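Reporting a success rate for a disassembly method with unequal trial counts

Vikness
Posted 27 February 2023

Our laboratory is preparing a report on a learned policy for taking apart desktop computers. We recorded 2249 attempts at single steps, of which 1591 met our success criterion. The steps are not equally represented – drive removal alone accounts for 700 attempts. Is it acceptable to report one pooled rate, or should each step be reported separately?

Thampi

Report each step separately and place the pooled figure in a footnote. A pooled rate mostly reflects whichever step was attempted most often. Please also state whether a failed step ended the run. If it did, the later steps were attempted only on units that had already gone well, and their rates will look better than they should.

Wundwood

Per step, as stated above. Intervals too.

Cotel

I agree with the separate reporting, but the starting state matters as much as the count. Our group found that a rate means little to a reader who does not know how the unit was presented to the arm. We now publish views of the workspace with each table of results.

Open case on its side, hard drive upright in the fixture:

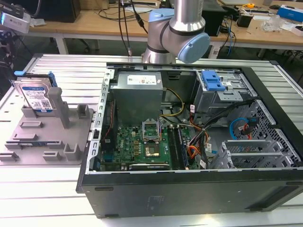
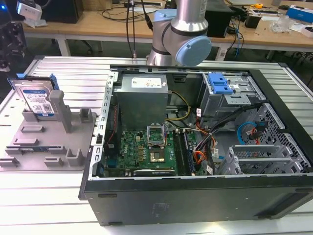 Vikness replied that the starting states had been logged only from June onward, and asked whether the earlier attempts should be excluded or listed in a table of their own.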